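Corda presa em brinquedo de puxar com mecanismo sonoro

Yoon-hee Ji
31 de outubro de 2019

Tenho um cachorro de puxar da Serkimeo, corpo de madeira e rodas de plástico. O eixo traseiro aciona uma lingueta que faz o clique. O som falha a cada volta e a roda direita patina. É possível abrir sem partir os rebites? Já apliquei óleo de máquina, sem resultado.

Eduardo Mendes

Óleo foi má ideia, atrai pó e incha a madeira. Limpe o eixo com álcool isopropílico e deixe secar 8 horas. A roda patina por folga no furo: meça com paquímetro e, se passar de 10 %, encamise com tubo termorretrátil. Não retire os rebites. O acesso à lingueta faz-se por baixo, pela tampa de pressão.

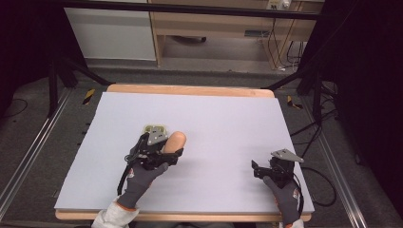 Peça bege sobre a placa clara.

Para a lingueta, confira se a ponta está gasta. Uma tira de polipropileno de 23 mm serve de substituta.

Myung-ja Won

O meu é da Durkska e fazia o mesmo. Troquei a corda e ficou igual. Acabei vendendo por cerca de 100 reais.

Kyung-hwa Maeng

Confirmo a tampa de pressão. Nos modelos antigos está colada, aqueça com secador antes de forçar.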